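I've gone off toy boxes with lids. We had a big one from Weldale, bought in March with great excitement, and within a week it was a place where things went to be forgotten. The lid came down and that was that — out of sight, and at the very bottom every time you wanted it.

So I'm arguing for the open basket. A plain wicker one, low enough for a small hand to reach into, kept on the table and not shoved under the bed. You can see what's in it, and you can drop a block in from above without lifting, sliding or unclipping a thing!
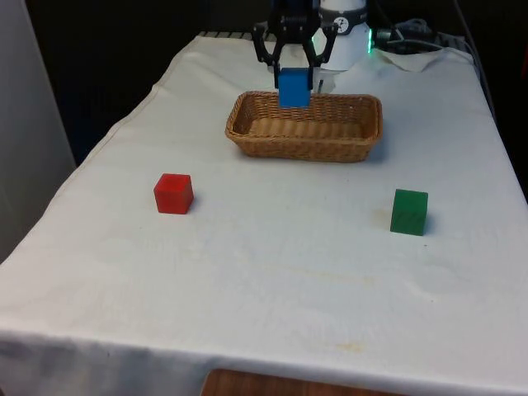 *Blue just above the basket, red and green out on the cloth.*

My friend Margarida Cordeiro thinks I'm being soft. She swears by labelled drawers (she has a whole wall of them from Ristia) and says a basket is just a mess with sides. Fair enough, but her drawers need an adult to run them, and mine doesn't.

I'd put a cloth down too, by the way. Ours is an old white one, creases and all, and I've stopped ironing it. It's gentler on the table and the bright colours show up beautifully against it, so fewer blocks get left behind at teatime.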